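My first year of doing the company's expenses in a proper program

22/04/2018

When I started to work for myself I kept all my receipts in a shoe box. I think many people do this. In December I took out the box, put everything on the floor of the living room and spent the evenings with a calculator and a bad mood. My tax adviser was polite, but I could see on her face that she did not like my yellow envelopes very much.

Now I have two people working with me in Flurkalitz, and the shoe box is no longer possible. We repair and calibrate scales, mostly for bakeries, butchers and small shops, so we are on the road a lot. Each of us pays for petrol, parking, a sandwich, sometimes a hotel, sometimes a screw or a cable that we forgot to bring. These are small amounts, but they are very many, and they come on very bad paper.

Last spring I decided to try a program for expenses. I looked at two of them, Tritinik and Mivley, and I want to write down what I learned, because before I bought I searched for a report from a small firm and found only reports from firms with a whole department for this.

First I must explain how we did it before. Everybody had an envelope. At the end of the month the envelope came to my desk, I typed the amounts into a table, and I paid the money back by bank transfer. If a receipt was missing I asked, and usually the answer was "I will look in the van". Sometimes the receipt came three months later. Sometimes it never came and then my colleague lost the money, or I paid it from my own pocket so that the mood stayed good. Neither is correct, I know. 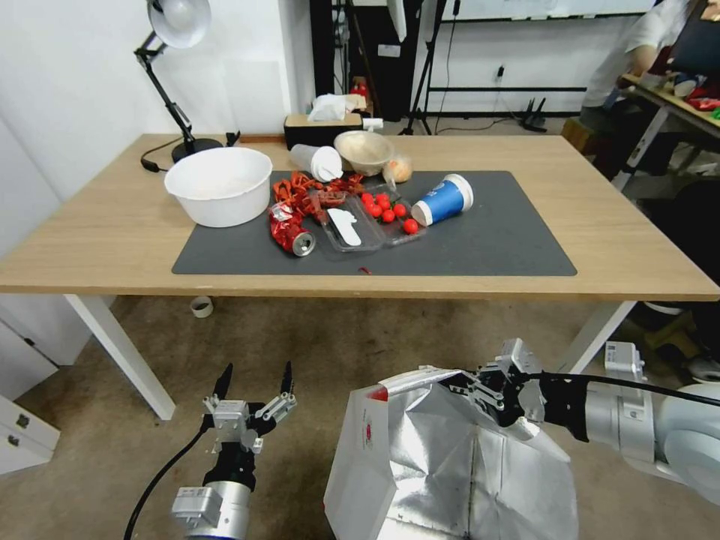
The biggest surprise for me was the meals. I always believed that petrol is our largest expense on the road, and it is, but the meals make the most work. A tank of petrol is one receipt with one tax rate. A lunch from the supermarket can be a receipt with nine lines, and two of them are cat food. You buy bread, something to drink, a big bag of something salty, and in the evening there is only a crumpled bag with a silver inside and a table covered with packets, and please tell me then which part of this was business. We now have a simple rule. For a full day away there is a fixed amount for meals, and no receipts are needed for it. I should have done this from the beginning. Please ask your own adviser what is allowed in your country, because it is different everywhere.

Tritinik was the first program I tested. It has a nice telephone app. You take a photo of the receipt, the program reads the amount and the date, and you choose a category. The reading works well with printed receipts from petrol stations. With parking tickets it works badly, because the print is so pale. Once it read a parking ticket as 790 euros. My colleague said he would accept the money, if I insisted.

What I did not like was the price model. You pay per person and per month, which is normal, but the approval function was only in the larger package. I want to see a claim before it is paid. For me this is not a luxury, it is the whole reason to have the program. When I wrote to the support they answered fast and very friendly, and the answer was that I should buy the larger package.

Mivley looks older and a little grey. The buttons are small and some words are translated in a strange way. For one week I could not find how to correct a wrong category, and then I saw that I had to press on the date. But the approval is included, and it can send the finished file in the format my adviser uses. This second point decided it. She opened the first file, she was silent for a moment, and then she said "good". From her this is a lot. 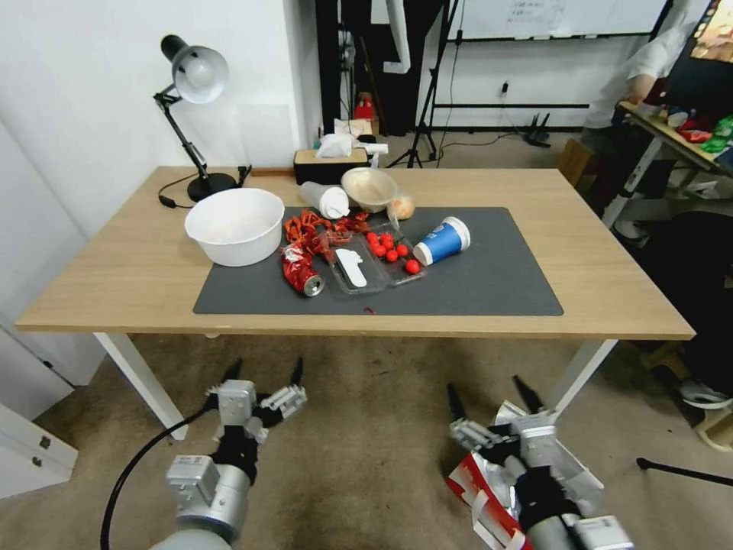 Changing over took longer than I had planned. I thought one weekend. In the end it was nearly two months until all three of us used it without a reminder. The program was not the difficult part. It is hard to teach your hand a new movement. You come out of the car park, you have the ticket in your fingers, and for years this ticket went into the trouser pocket. Now it must be photographed first. I forgot it myself more often than the others, and I was the one who wanted it.

A few things helped us. We pay back every second Friday would be too often for me, so I pay on the first working day of the month, and only what is in the program on the evening before. I was strict with this from the start. In the first month one colleague received nothing, and the second month he had everything in order. I also made the list of categories much shorter. The program came with 135 of them. We use 7: petrol, parking, hotel, meals, material, post and "other". If "other" gets too full, I look at what is inside, but so far it is almost empty.

I also opened a separate bank account for the running costs, at the small bank here in the town, and moved a fixed sum there each month. It was the idea of my adviser. When the account is low before the 20th, I know that something was unusual in this month and I can look at it while I still remember. Before, I saw such things only in December, together with everything else on the living room floor.

Is it cheaper? I tried to calculate it. The program costs money, the second account costs a small fee. On the other side, I claimed back more tax than the year before, simply because the receipts were there. I also save one evening in every month. If I count my evening with the hourly price which I ask from a baker, then the program is paid easily. If I count it as free time, it is more difficult to say, but I am less tired and this also has a value.

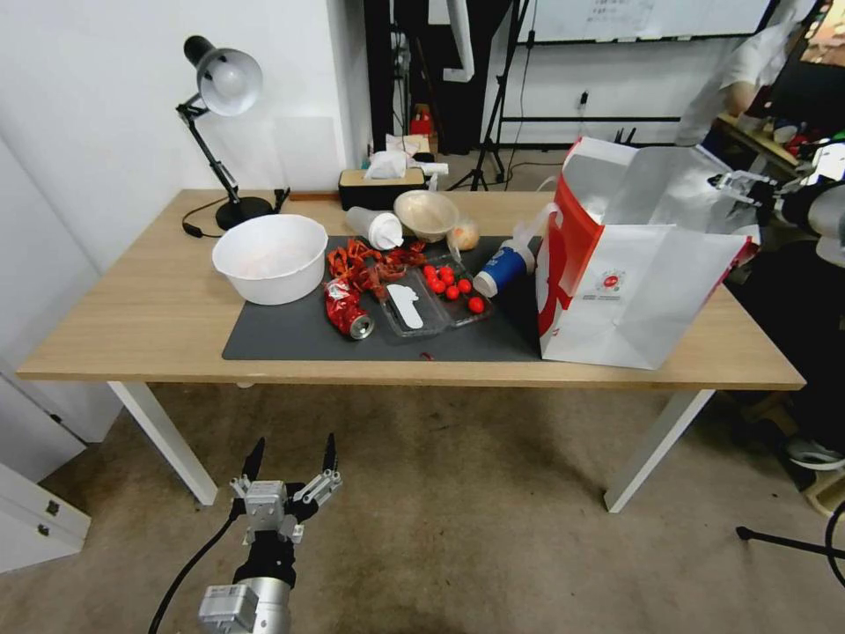
Some problems stay. Receipts in foreign currency are a pain. We have one customer over the border, Lenz, with a whole row of old counter scales, and each trip there gives me at least one receipt that the program does not understand. It takes the rate of the day when you upload, and my adviser wants the rate of the day when you paid. I correct it by hand and write a small note. I have reported it, and they have thanked me for my valuable feedback.

The other problem is the paper itself. I asked if I can throw away the originals after the photo, and the answer was long. For the moment I keep them, sorted by month, in a folder. So there is still paper in my office, but it stands in the shelf with a label on it.

Next I want to look at the fuel cards. Two petrol companies have sent me an offer, and I did not understand the fees in either of them. If somebody who reads this has a firm with three or four vans and uses such a card, please write me in the comments how the monthly bill looks and whether you can stop the card easily when a van is sold.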